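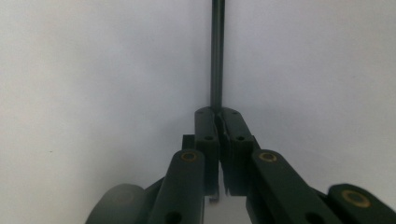 Restaurant leftovers, and how I get a second good dinner out of them

I eat out more than I should, and I almost never finish. For years that meant a sad box in the fridge door and a sadder lunch the next day. Then I spent a winter working the front desk at El Ouafi, over in Fistdale, and watched how the kitchen staff packed up their own suppers. Most of what follows I picked up from them, and the rest I learned by ruining things.

Ask for the sauce on the side before you eat, if you already know you'll be taking half home. A dressed salad is done for by the time you've parked. An undressed one is fine the next day, especially with a dry paper towel tucked in on top. Same with fries and gravy, or anything crispy that comes swimming.

Get the food out of the takeout box when you get home. I know, you're tired, your shoes are off! But a shallow container with a proper lid chills faster, and you get to sort things while you're at it. Rice in one, meat in another, bread in a bag on the counter. If it's been sitting out for 2 hours, dinner and drive included, I throw it away. I don't argue with myself about it anymore.

Couscous and rice want water. A spoonful sprinkled over, a loose cover, short bursts in the microwave and a fork through it in between. Abdelkrim Fahmy, who ran the grill at El Ouafi, steams his couscous over a pot instead, in a metal sieve with a lid balanced on top, and it comes out much fluffier. I do it his way when I have company and the microwave way when it's me and the TV.

Steak I don't reheat at all. Slice it cold, as thin as you can manage, across the grain, and let it lose its chill on the plate while you make something hot to go with it. Eggs, noodles, a pile of onions cooked down until they're sweet. Every time I've tried to warm a medium steak I've ended up with a well-done one.

Pizza goes in a dry skillet on medium-low. Once the bottom is crisp, drip a little water in the pan away from the slice, put a lid on for a minute, and the cheese melts. My old Dirnel skillet is good for this and not much else (the handle wobbles).

Fried chicken, spring rolls, anything with a crust: up on a rack over a sheet pan, in a hot oven. I use 200 on my oven, which reads in Celsius because I bought it from a neighbor who was moving and I've never figured out how to switch it. Call it 400 on a normal American dial. Don't cover it with foil or you'll steam the crust right off.

Curries and stews are the easy ones. Low heat, a splash of stock, lid on, stir now and then until it's bubbling all the way through. Taste before you salt - they get stronger overnight. A squeeze of lemon at the end does wonders for anything that tastes a bit flat.

Fish... I eat it cold, flaked into mayonnaise with a chopped pickle, on toast. My whole building thanks me for not microwaving it.

Label things. I keep a roll of masking tape and a marker in the drawer under the kettle, and I write what it is and when I brought it home. Last November I found a tub in the back of the freezer with no label, thawed it hoping for lamb, and had plain chickpeas for dinner.

And take the bread home, if they'll let you! Stale flatbread torn up, tossed in oil and salt and baked until it snaps is the best thing I know to put on soup.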